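Ruvevum Help Desk
Ticket: Gray marks on small soft things from the metal sorting bin
Status: Solved, left open for comments
Opened by: Mehrangiz Ranjbar, Rirkgate
Assigned to: Cauã Guerra
Product: Sorting bin, large, gray metal, open top
Month: March

Mehrangiz Ranjbar, 8:50 am
Hi! First off, we love the big bin. It's wide and deep, and it stays put when somebody leans over it with both arms full, which at Rirkgate is most of the morning. We take in mixed small goods, everything from toys to padded pouches to odds and ends off people's desks, and it all goes into the bin before it gets sorted onto the shelves.

The trouble is gray marks. Light-colored soft things come out of the bin with a thin gray smudge on whatever side was touching the floor. Dark things may be getting it too and we just can't see it. It's worst on anything pale: doll faces, white felt, the undersides of plush animals. I wiped one doll cheek with a damp cloth and most of it came off, but a faint line stayed.

We've had the bin since last fall. The marks started a couple of weeks ago. Is the paint coming off? Can I fix it myself? I'd really like to!

Cauã Guerra, 9:25 am
Hi Mehrangiz, thanks for the clear write-up, and I'm so glad the bin is getting a proper workout. Gray transfer can come from a few places, so let's narrow it down. A few things to check:

Is the floor of the bin scuffed, or is it still smooth all over?
Do the marks come from the walls too, or only the floor?
What have you been cleaning it with?
Does anything hard or heavy get dragged over the floor on a normal day?

A dry white cloth is the best tool you have for this. Rub it firmly over one patch of floor and one patch of wall, with the same number of strokes on each, and tell me what color you get.

Mehrangiz Ranjbar, 10:10 am
Did the cloth test and it was kind of thrilling, to be truthful. Wall: clean. Floor: a soft pencil-gray streak right away. So it's the floor!

The floor is scuffed, yes, pretty much everywhere I looked. Cleaning is usually a damp rag, but Yeshi Woldemariam thinks someone went over it with a scrub pad after a bottle of glue leaked. Asking around now. We do slide things along the floor when we sort, mostly to get them out of the corners.

The mix that's in there at the moment is very typical for us: something long and black, a big dark blue padded piece with a dotted top (lovely texture on that one), and a little toy head with light blue up top, hair or maybe a cap. The pale bit of face is exactly the sort of surface I worry about.
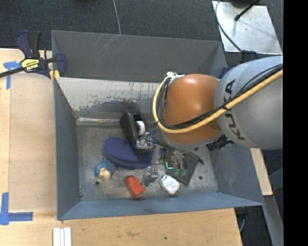
Issue 400, page 6

Cauã Guerra, 10:45 am
Great, that's a big help. The scuffing on the floor fits with what your cloth picked up. When the top coat gets roughed up, it sheds a very fine powder for a while, and soft things pick it up as they slide. The little blue-topped head is right down on the floor, so if you can move that one to a tray while we work on this, please do.

Next question is whether the powder is left over from one rough cleaning or whether the coat is still wearing. Here's how to find out.

1. Take everything out and set it on a clean sheet.
2. Vacuum the floor with a soft brush head. Go slowly along the seams where the floor meets the walls.
3. Wash the floor with warm water and a small squirt of dish soap. Use a soft cloth, no pads and no powder cleaners.
4. Rinse with a second cloth, then dry it completely.
5. Repeat the white cloth test on the same patch as before.
6. Use the bin as normal for a day and test again.

If step 5 comes up clean and step 6 comes up clean, you had leftover dust and you're done. If step 5 is clean and step 6 is gray, the coat is still wearing and we'll seal it.

Mehrangiz Ranjbar, 11:30 am
On it! Sumeya Woldegiorgis is helping, and she has already found a button and two marbles in the back seam, so this ticket is paying for itself.

Also, the scrub pad story is true. It was one of the rough green ones. The pad has been moved to the mop closet, where it can be rough on things that like it.

Mehrangiz Ranjbar, 1:15 pm
Steps 1 to 5 are done.

First wash water came out properly gray. Second was a bit cloudy. Third was clear, so we stopped there. After drying, the white cloth had almost nothing on it, maybe a hint if you hold it up to the window. Huge difference from this morning.

One extra thing we noticed. With everything out on the sheet, we turned the padded items over and rubbed them with the cloth as well. Some of the dark ones did have gray on them, so we'd been putting dusty things back into a clean bin without knowing it. We wiped all of those before they went back. Might be worth adding to your steps?

Cauã Guerra, 1:40 pm
That's a terrific catch and I'm adding it to our notes right now. Textured fabric holds a lot more dust than smooth fabric, so go over anything with dots, ribs or quilting twice. For hair and yarn on small toys, a dry soft toothbrush works better than a cloth. Brush downward, away from the face.

Go ahead with normal use and let me know what the cloth says tomorrow.

Mehrangiz Ranjbar, next day, 9:05 am
Results! Yesterday afternoon we put 39 items through the bin. This morning's cloth test on the same patch: light gray. Much less than before the wash, but it's there. Wall still clean.

Of the 39, we found marks on three, all of them pale and all of them small enough to get pushed around on the floor. The marks wiped off fully this time with a damp cloth and no soap.

So I guess we're in "still wearing" territory. What do we do?

Cauã Guerra, 9:30 am
Yes, that's the coat still giving off a little. Very fixable. You have two ways to go.

Option one is to smooth the roughest spots and seal the floor with a clear water-based coat. It lasts well, but the bin is out of action until the coat has cured, and you'll want the windows open.

Option two is a Gashaw liner. It's a thick felt mat you cut to fit the floor. It goes in today, it comes out for washing, and small things stop sliding into the corners. The downside is that crumbs and glitter get into the felt, so it needs a good shake every evening.

For a place that sorts toys all day, I'd start with the liner.

Mehrangiz Ranjbar, 9:50 am
Liner! We have a roll of that in the store room, left from lining the display drawers at Jokimside. It's 29 inches wide and the bin floor is wider than that, so we'd need two pieces side by side. Is a seam okay?

Cauã Guerra, 9:58 am
A seam is fine. Run it front to back, push the two edges tight together, and put cloth tape on the underside only. Tape on top will peel and grab at doll hair. Leave a finger's width of slack at the walls so it lies flat.

Asnakech Worku, 11:20 am
Hi, I'm at Rirkgate with Mehrangiz and I did the cutting, so I'll report in! The first piece came out a little crooked and I used it as a pattern for the second, so now they're crooked in a matching way and fit together beautifully. The underside is taped. It lies flat except in one corner, where I trimmed a small notch to get around the weld.

The bin is also so much quieter now. Dropping a handful of blocks in used to make everyone jump.

Mehrangiz Ranjbar, 4:35 pm
Full day on the liner. White cloth on the felt: clean. White cloth on a stack of pale toys: clean, clean, clean! I checked the toy with the light blue top separately and the face is fine.

One small complaint, and it's a cheerful one. Beads disappear into the felt a bit. We've started putting beads and buttons in a shallow dish before they ever reach the bin.

Cauã Guerra, 4:50 pm
Wonderful news, and the dish is a good habit. A few notes for the record, in case another shop lands on this page:

Lift the liner once a week and do the cloth test on the metal underneath.
If the gray comes back strongly under the liner, write to us about sealing.
Wash the felt cold and dry it flat. It will shrink in a hot dryer, and then your seam opens up.
Soft cloths only on the bin floor from now on.

I'm marking this as solved but leaving comments open.

Yeshi Woldemariam, 5:10 pm
Small addition from me. We pinned the old white cloth from the first morning next to the supply shelf, gray streak and all, with a note saying "no green pads in the bin." So far it's working great. Does the liner come in a lighter color? Dark blue things are a little hard to spot on charcoal felt late in the day.

Cauã Guerra, 5:22 pm
It does! Oatmeal and pale green. I'll put a sample of each in the mail to you.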